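Sorting small stock by tray: Unnur Þorgeirsson on the two-level organizer

Unnur Þorgeirsson keeps the sorting benches at Dumgate, where mixed small goods come in and have to be put into containers before they go back on the shelf. She has run them since the move from the old building in April. Our conversation was mostly about one bench, the one used for lightweight pieces, and the procedure written for it.

The bench list has 441 item types. Most are under two inches across. "Size is the first split, then shape," Þorgeirsson said. "Color comes third. People want to start with color and I ask them to leave it."

The lightweight bench works with slices, strips and small cups. Strips are kept separate from the other shapes. "A strip catches on everything. If you mix strips with cups, you lift one and three others come with it. So strips get their own level."

She prefers a stacked organizer with an open top. Drawers were tried for a few weeks and dropped. According to her notes, a drawer front adds a second motion to each placement, and over a session of 516 placements the difference was large enough to change the schedule.
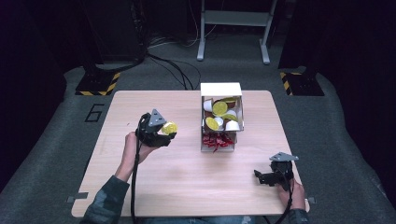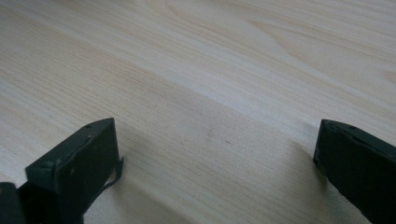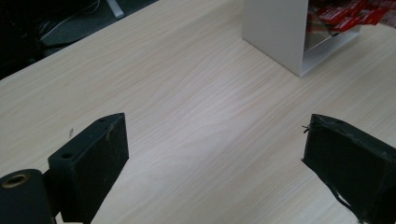

Does the table surface matter for work with pieces this small?

It matters for visibility and for cleaning. A pale top with a fine grain shows most colored pieces clearly, and it wipes down with a damp cloth between sessions.

The tops themselves were chosen by Zamfira Nedelcu, who handles purchasing for the site. She compared samples from Furtună and Trilberg and asked for rounded corners on both. "The corner was the only thing I would not negotiate," Nedelcu said. "The rest was price and delivery."

Þorgeirsson's written procedure for the bench is two pages. The organizer goes at the far side of the table, with the open compartment up. The near half stays clear for handling. Pieces are picked up at the edge and released over the compartment at low height. Stacking within the compartment is not required. "It is a jumble and it can stay a jumble," she said. "The count is done when it is emptied."

Overfilling is the usual fault. The lower level has a low front, and strips work their way over it once the pile reaches the top of the opening. The procedure says to stop at three quarters. Þorgeirsson admits the limit is often ignored near the end of a session.

The next revision will add a label position for each level. Nedelcu has a quote for 794 labels and is waiting for a second one.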